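Petronella Mkhize
Right, a little thread on Stondstead's new climate plan, as I've now read all 197 pages of it so you don't have to!

The big promise is 3000 new street trees by 2030. Lovely. I'm all for trees (I have hugged a few).

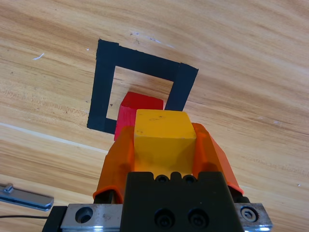 But there's hardly a word on who waters them in a dry summer, and young trees need loads.

2/ Heating
Much better, this bit. Grants for draughty old terraces like mine, and Peiyu Guo at the council was really patient with my questions.
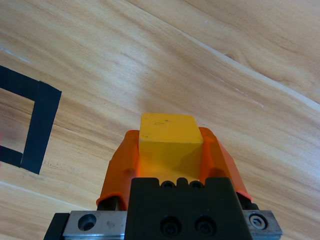
3/ Buses
Oh dear. One paragraph! The number 30 still stops before teatime and people will keep driving until that changes.

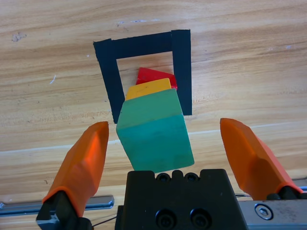
Petronella Mkhize
Comments are open until September, so do send yours in, even if it's only a couple of lines. I'm moaning about the buses.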